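Every January my sister-in-law Wanda asks me whether this will finally be the year she can buy something that folds the towels, and every January I tell her to keep her Saturday mornings free. I don't say it to be mean! I have been reading about household robots for longer than I care to admit, and I want one as badly as she does, if only for the bathtub.

What bothers me is how we talk about them. We see a clip of a machine setting down a teacup and we all decide the kitchen is solved. But a kitchen is a different place every evening, with the mail on the counter and somebody's lunchbox where the cutting board ought to be, and a person walks in and just deals with it, usually while talking on the phone.

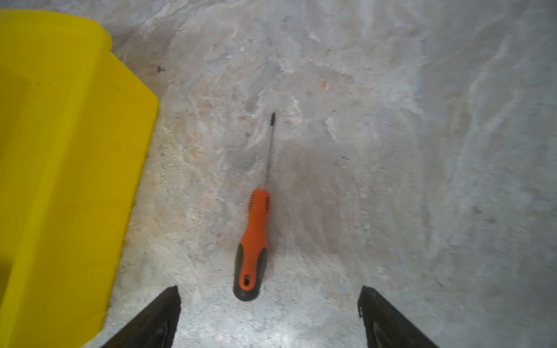
I spent 13 years in the back shop at Stollstead, and the chore I'd hand over first is the dullest one we had, which was picking up at the end of a shift. It sounds like nothing. Take a screwdriver lying on bare concrete with a big yellow bin right next to it, and two black fingers open on either side of the handle. That orange and black grip is about as easy to spot as a tool gets, and I would trust a machine with it today (well, most days). Now bury the same screwdriver under a rag and a coil of hose, and ask whether it goes in the bin or back to Bogdan, who will want it at six in the morning. I'd give that one another 4 years at least, and the towels a bit longer, so Wanda, please go ahead and buy the nice laundry basket.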